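Okness sets 2020 budget for shelf-picking arms

October 2019

Okness, the packaged food distributor, has approved spending on robot arms for its small-case shelving and will ask two suppliers, Jakex and Vass, for fixed-price quotes. The plan covers four arms in the first phase. A further nine depend on the results.

Work at the snack shelves, where the stock includes boxed oat bites:
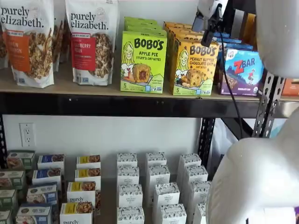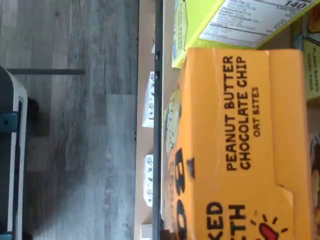
What the budget covers

The approved sum pays for arms, wrist sensors, mounts and cabling, plus a service contract running to the end of the first phase. Grippers are listed on a separate line. Joelle Darwish, who heads equipment purchasing, said gripper wear was the hardest cost to estimate and that suppliers had been told to price replacements per set.

Existing shelving stays in place. An earlier draft of the plan included new racks with deeper boards, but the item was dropped in May after the quote came in higher than that for the arms' mounts and controllers combined.

Requirements sent to suppliers

Each arm must handle 43 listed products, among them stand-up bags and small cartons, without a tool change. Suppliers must also state the clearance needed between the arm and the shelf uprights, and how cables will be routed past them. Quotes without a floor plan will be returned.

Acceptance testing will use runs of 100 picks per product. Damaged cartons count as failed picks, including those with crushed corners. Gergely Illés, the controls engineer who wrote the test procedure, said the pass mark would be given to both suppliers before they bid.

Software is priced separately. Okness already licenses Etow for stock records and wants the arms to report to it directly. Vass has an interface available. Jakex would have to write one, and its quote must show that work as its own item.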